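Fri 6 September

The shirt came on Tuesday and I have been in a bad mood about it ever since, so you're all going to hear about it.

Some background. For most of the summer I have been followed around the internet by ads for a company called Skodau, which sells plaid shirts that it says will last you 50 years. Fifty. The company has been in business for nine. I'm no statistician but I would like to know who did the wearing. I wrote to ask and got a friendly reply saying the figure was "based on fiber modeling," with a link to a page that said the same thing in a larger font.

I bought one anyway. I know. It was $80, marked down from a price I don't think anyone has ever paid, and my old flannel had gone through at both elbows. That one came from a farm supply store in Clornberg. It had no story. There was no card in the pocket telling me about the values of the people who made it. I wore it to rake leaves and under a car and to at least two weddings (outdoor ones, relax) and it took a very long time to die.

The new one has been through the wash three times and the cuffs are already fuzzing. The care card says this is the fabric "opening up." When my couch did that, we called it wearing out.

What bothers me more than the shirt is the whole way we talk about buying things to last now. It used to be that cheap people like me bought sturdy stuff so we could stop buying stuff. Somehow that turned into a hobby with its own magazines. There's a forum I read, which I won't link to because they're touchy, where a man posted a list of 642 items he considers "forever purchases." I scrolled the whole thing. Four different kinds of pocketknife. If you own forever versions of 642 things, I would gently suggest that durability was never the problem you were trying to solve.

And the evidence is always so thin. Somebody's grandfather had a pair of Hegazy boots that he wore for his whole life, so you should buy Hegazy boots. But the boots your grandfather had were made in a different building out of different leather by people who have since retired. All that carried over is the name. Also, we only hear about the boots that made it. The ones that split in the first winter got thrown out and have no grandson on the internet to speak for them. 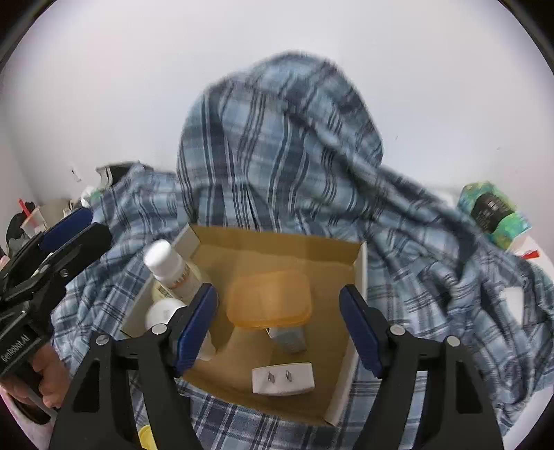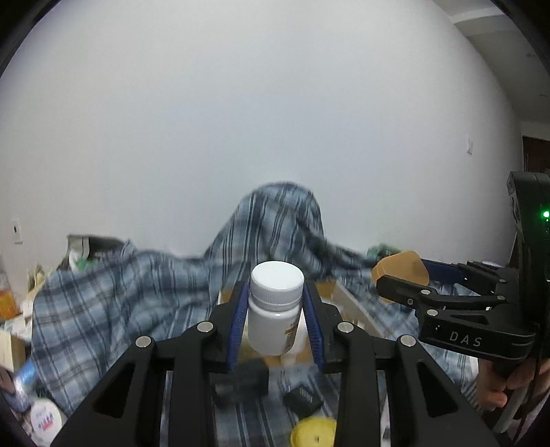 Plaid and a cardboard box, then a small white bottle with a screw cap.

Then there's the care routine, and I'd put real money on this being where the profit is. You don't just own the thing anymore, you maintain it. Skuken, who as far as I can tell make nothing you can wear, will sell you a wool wash, a cotton wash, a "resting spray," and a brush. The brush costs more than my first winter coat. If the shirt falls apart, well, were you using the resting spray? Were you brushing in the direction of the weave? It's a neat arrangement for the seller, and it reminds me of the guy who sold my parents a water softener.

I tried to find a single test where somebody washed one shirt with the fancy stuff and one with regular detergent and then showed both. I found plenty of people saying they could feel the difference. I can feel the difference between Monday and Thursday, that doesn't make it a lab result.

To be fair, and I'd rather not be, a few things are in its favor. The buttons are sewn on properly, with a shank, and there's a spare inside the hem. The collar sits right. It's warm without being a sauna. If they had told me "this is a decent shirt, you'll get a good few winters out of it," I would have said great, here's my money, and this post would be about the gutters.

The return window runs into October, so I've got time to decide. The catch is that a return has to be "unworn or gently worn," and I can't get anyone to tell me what gently means for a shirt that is supposed to outlive me. I've asked twice. The second time they sent me a discount code.

My plan at the moment is to keep wearing it and see what happens with the cuffs. I'm also going to stop in at the Clornberg place next time I'm out that way and see if they still carry the old kind. They probably don't. If they do, I'm buying two and I'm not brushing either of them.

Gutters next time, unless it rains.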